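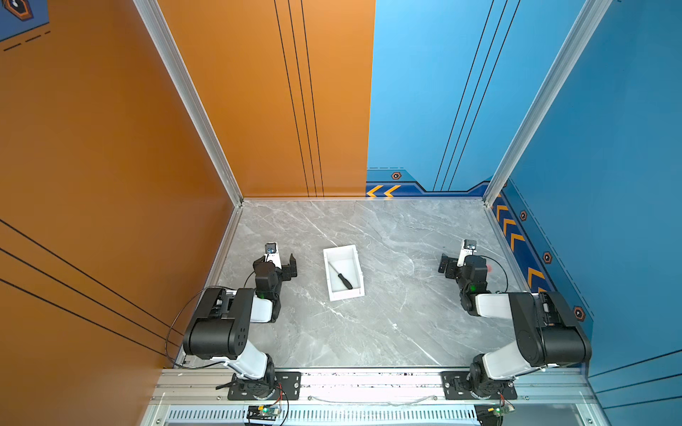 Cahier d'atelier, 22 mai

Repris le kit Hawthorne là où je l'avais laissé, c'est-à-dire au pire endroit. Double page, fond Varkov bleu ardoise, bandes couleur pêche à gauche. Le papier Varkov est superbe tant qu'on ne le plie pas. Au premier pli, l'âme blanche ressort et on croirait un vieux jean. J'ai passé l'encre au tampon mousse sur les arêtes, côté envers d'abord. Ça se rattrape, à condition d'aimer le bleu sur les doigts jusqu'à mardi.

Prédécoupe : les feuilles annoncées en 12 pouces font toutes 2 mm de moins en hauteur. Dans la pochette, elles flottent. J'ai donc recoupé les bandes pour suivre, puis découvert que les photos, elles, étaient à la bonne taille. Recommencé. À noter pour la prochaine fois : mesurer avant de prendre un air compétent.

Colle : essai comparatif entre le ruban double face de chez Dirport et la colle en flacon. Le ruban tient trop bien (titre posé de travers, il y restera), la colle gondole le papier fin au bout d'une dizaine de minutes. Verdict provisoire — ruban pour les grandes pièces, flacon pour les étiquettes, et pour le titre une prière.

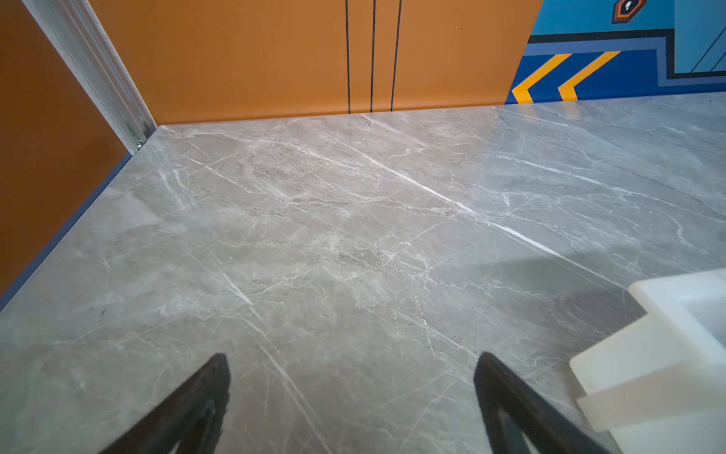
Pas d'accord pour la colle, d'après la note laissée en marge à Gerkville : le gondolage viendrait de la quantité, et un point à chaque coin suffirait, sous presse une nuit. Soit. J'ai refait deux étiquettes de cette façon, elles sont sous le dictionnaire. On jugera demain, le dictionnaire étant la seule presse dont nous disposions.

Stock : référence 429 (cardstock canari) presque finie, il reste de quoi faire les coins. En recommander, mais pas en menthe « par la même occasion », le tiroir menthe ne ferme plus.

À faire : recouper l'onglet de la page droite, retrouver le massicot court, décider si le titre penché peut passer pour un choix.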